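Rail trail run: does the mill spur count or not?
Trails and Rails Forum > Routes and Challenges

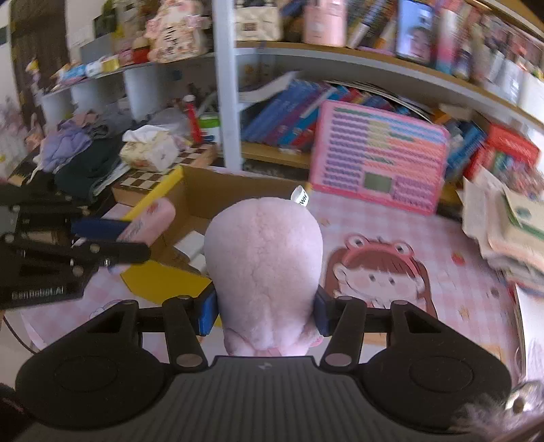

gakton_hill wrote:
I want to run the old Gakton branch end to end this spring, touching all nine former stations, and I need a ruling from people with too much time. Does the Nosilari mill spur count as part of the line? It adds a long out-and-back to a platform that is now mostly brambles. My daughter has offered me a mascot for the trip, a pale pink fuzzy plush with a white tag on top that says WH, and she takes the view that mascots go to every station. I was hoping for a second opinion.

wiroj_w wrote:
The spur counts. It was in the public timetable until the line closed. One train out in the morning, one back at 5:40, and if you missed it you got to know the mill foreman. Wiroj Wannasri, former signal box guide, happy to scan the page if you doubt me.

mangubat_miles wrote:
With respect to Wiroj, it was in the timetable as a footnote. You can't run a footnote. I did the branch two years ago without the spur and nobody took my T-shirt away.

wiroj_w wrote:
Was it a T-shirt you printed yourself, Alfredo?

mangubat_miles wrote:
That's not relevant to the spur.

LornaP wrote:
Practical note from somebody who lives out there. The first stretch past the feed store floods in March and the detour is on the county road, which has no shoulder. Start at the north end. Yes, it's uphill, but you get the bad footing done while you still like running. Total climb is 990 feet if you skip the spur and a bit more if you don't.

gakton_hill wrote:
Thanks Lorna. My map says the climb is nothing much. My map was drawn by the tourism office.

shiela_m wrote:
The closing booklet says the branch had 3,316 ties replaced the year before they shut it, and I think of that every time somebody tells me a project is nearly finished. Anyway, spur counts. If you're claiming every station, then claim every station. If you just want a nice long run, call it that and skip the brambles.

mangubat_miles wrote:
So now we need a rule book.

shiela_m wrote:
We have one. It's pinned. You wrote it.

mangubat_miles wrote:
I wrote it before I'd seen the brambles.

Shiela V wrote:
Different Shiela here, please stop sending me messages about ties. Has anyone tried the Mokgethi bridge since the new decking? Last fall there was a gate across the east side and I had to climb down the bank, 200 yards along the creek, then back up through someone's very nice compost.

LornaP wrote:
Gate's open dawn to dusk. The compost is my cousin's and he noticed.

wiroj_w wrote:
For what it's worth, the mill platform still has its nameboard. You can't read the first two letters but the rest is there. Bring long pants.

gakton_hill wrote:
Fine. Spur is in, north end start, long pants packed. If I drop out after 400 yards of brambles I'll post that too. Does anyone know if the cafe at Zanus opens before 8?

LornaP wrote:
It says 7. It means 8:15.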